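The Olero Civic Digest, Three Months In

My sister gave me a subscription to the Olero Civic Digest after I shouted at a weather forecast. She felt I needed politics in smaller doses. Olero agrees: it promises the whole of public life in 8 stories a day, delivered at breakfast, with no comments section and no red banners.

I had been reading the news the way other people eat chips, so I signed up in good faith and put my phone on the far end of the couch.
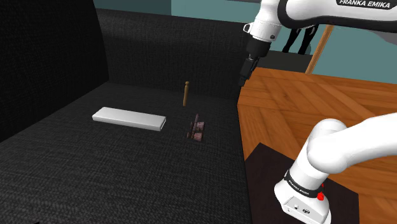

FILED UNDER: Reviews / Politics & Media

The writing is calm. Some mornings it's so calm that I had to read an item twice to learn a minister had resigned. The Grilasville recall vote, which had my neighbors putting up signs in each other's yards, got 300 words and a map. I thought that was about right – my neighbors did not.

Tamara Barbu writes the statehouse column, and she's the reason to pay. She reads budget bills to the end. Her piece on the Vindura water contract sent me to page 1136 of a public document, and I stayed there for most of a Sunday.

The weekend debate is weaker. Two people are invited to disagree and spend four paragraphs thanking each other. Beryl Whiteley, who clearly came to fight about zoning, deserved a better opponent.

The app works, mostly. It forgets my town every time it updates and offers me school board results from Brabec, where I have never been. I now have strong views on their superintendent.
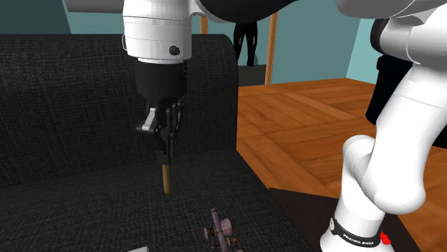
Price and verdict

The monthly plan renews without a reminder, and canceling takes a phone call. Get the yearly one in July, when they discount it. I'm keeping mine, though I still check two other sites before lunch.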